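Laundry tips I no longer believe (and a few I do)

My mother-in-law's old drawer of clippings has 62 laundry tips in it, and over the winter I went through most of them with a packet of cheap cotton squares and not much patience. A good many are rubbish. These are my notes, for what they're worth.

Vinegar to set the dye

Every magazine says it. Soak a new dark or bright garment in vinegar and the colour will stay put. I dyed nothing myself, just bought ordinary coloured cotton, gave half of it an overnight soak and washed both halves with a white hanky. Both hankies came out the same dingy pink. Vinegar has its uses with wool and acid dyes, but shop cotton was dyed by another method and couldn't care less. Wash new things on their own the first two or three times and keep your vinegar for chips.

Salt in the wash

Same story, same hanky. Salt belongs in the dye bath. By the time the garment is in your basket it's too late.

Sorting into five piles

I used to do whites, lights, brights, darks and "delicate", and half the piles sat there until somebody ran out of socks. Three will do. Whites go alone. Blacks and navies go together, inside out, at 30. Purples and other middling colours can go in with the darks once they've had a few washes, provided nothing in the load is fluffy. Towels are the real villains – they shed on everything, and black cotton shows it worst.

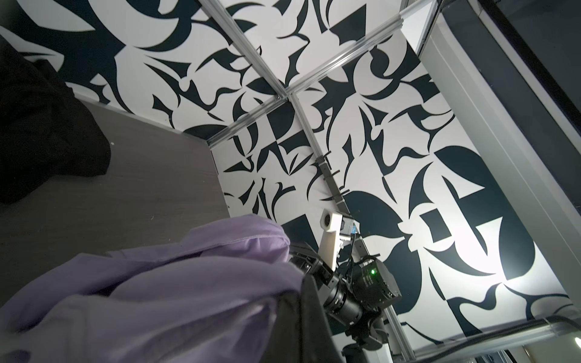 Colour-catcher sheets

They do pick up loose dye, I'll give them that. Whether the dye would have landed on your shirt is another matter. I use one for a first wash with something I'm fond of and don't bother otherwise. Angharad Pugh wrote in from Heddale to say she reuses hers until they're grey. I doubt they're doing much by then.

Freezing jeans

No. You get cold jeans.

Tennis balls in the tumble dryer

Fine for a duvet or a padded coat. With shirts and sheets I couldn't tell the difference, except for the racket.

Drying blacks in the sun

One of the old ones that holds up. Sunlight fades dark cotton on the line, and one side goes before the other. Hang it inside out or in the shade, and bring it in as soon as it's dry. In December it goes on the airer with the door shut and a window open a crack.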